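3. The work surface and its layout

3.1 Tables and mats

The study used small tables of the kind sold for sewing and paper crafts. We chose them over full-size workbenches because the households and small shops we visited in Ridholm and Rodport mostly did their hobby and repair work on something of this size, often in the corner of a room used for other things. A small table forces choices. A person who lays out a tool, a part and a place to put the part soon has very little surface left, and the way that surface gets divided up was what we wanted to look at.

Each tabletop was covered with a self-healing cutting mat. The mats have a printed grid, which made it easy to write down where an item stood without putting extra marks on the table. They also have a practical use for the person working. The surface gives a little under a blade, small parts don't slide on it as easily as they do on bare wood or laminate, and a grid line is a ready reference when something has to be set down square to the table edge. Participants in the Rodport group brought this up before we asked about it. One of them said that she lined things up with the squares out of habit, even when it made no difference to the job.

We did not tell participants to use the grid. The written instructions said only that the work should be done on the mat and that anything not needed should be put back on the shelf.

3.2 Dishes

Loose parts and finished pieces went into open dishes. In the pilot work at Drillumness we had used lidded boxes with dividers, and these caused more trouble than they saved. The lids took up space when open, and people tended to put them on the floor or balance them on the table edge. Parts in the small compartments were hard to pick out with a thumb and finger. A shallow dish with a low rim has neither problem. The contents can be seen from a normal working position, and a part can be dragged up the side and over the rim when it is too flat to pinch.

The drawback is the footprint. A dish that is large enough to hold the parts without stacking them covers a good share of a small table, and it can't be pushed to the back without making the reach longer. We kept the dishes wide all the same. A narrower and deeper one was tried at Drillumness and tipped over when a sleeve or a cord caught the rim.

3.3 Where things were placed

Before the main sessions we compared 4 starting layouts. In the first, the dish stood at the back of the mat with the tool in front of it. In the second, the tool lay to the left of the dish, with both near the middle of the table. The third was the mirror image of the second. The fourth left the tool on the shelf until it was needed.
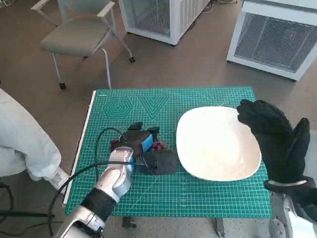
The back-of-the-mat layout looked tidy at the start and did not last. Participants had to reach over the tool to get to the dish, and most of them moved one or the other within the first task. The two side-by-side layouts held up better. Right-handed participants generally preferred to have the dish on the right when the job was mostly picking up small parts, and on the left when the job was mostly handling the tool. Leaving the tool on the shelf gave the clearest table, but it added a trip for every change of step, and several participants stopped putting the tool back after the second or third trip.

For the main sessions we settled on the second layout, and participants were free to change it once they had started. The position of every item was noted at the start, after each task and at the end.

3.4 Cables

Corded items need more room than their outline suggests. A cable lying across a mat takes up a strip of the surface that can't be used for much else, and the strip moves whenever the item at the end of it is turned or lifted. We had planned to run all cables off the back edge. In practice the wall sockets in the Juntunen building were on the left, and a cable taken over the left side of the table was shorter and pulled less. The arrangement also kept the right side open for the dish.

Three habits came up often enough to be given their own codes. Some participants left the cable as it fell and worked around it. Some laid it in a wide loop away from the parts before doing anything else. A third group held it back with the forearm or wrist while working, usually without looking at it - when asked afterward, most of them did not remember having done so.

A cable that hangs over the table edge also has some weight of its own. With a light item this can be enough to turn it slowly on a smooth surface. The mats reduced the turning but did not stop it in every case, and participants often steadied the item with one hand while the other was busy elsewhere.

3.5 Clearing up

The last 5 minutes of each session were set aside for clearing the table. No order was given. We had expected participants to begin with the largest item, because it frees the most room, but the more common pattern was to begin with the small parts. They were collected in the dish and the dish was carried to the shelf, and only then was the tool unplugged and put away. The mat was left on the table in all sessions, and a few participants brushed it off with the side of the hand before leaving.

Clearing was slower when the dish had been moved during the session and the parts had spread out over the mat. It was also slower when the cable lay under the dish, as the dish then had to be lifted twice. Both effects were small. They are treated together with the other timing results in Section 5, and the codes used for item positions are listed in the appendix.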